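Nov 27, 2024

Day two with the Dimby kit, the handheld gripper pair Inham has out on trial. I love this thing! Fingers open wide with hardly any squeeze, and the ribbed pads hold on to smooth plastic far better than our old flat ones. Randa Saliba did 70 pick-and-place runs before lunch and wanted more.

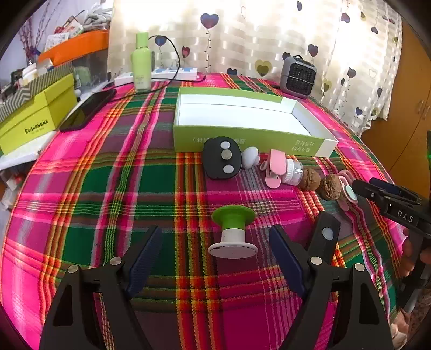
Does the kit need its own calibration board?
The supplied sheet is enough; tape it flat and go through the 18 poses once per session.

Small stuff on the plaid cloth again, walnuts and the pink clip included, with the box behind. Walnuts are my favorite test (all those wrinkles). Handle gets a bit tiring after 20 minutes, so we swap. Still to do: ask Inham about spare pads and whether the trial can run into February.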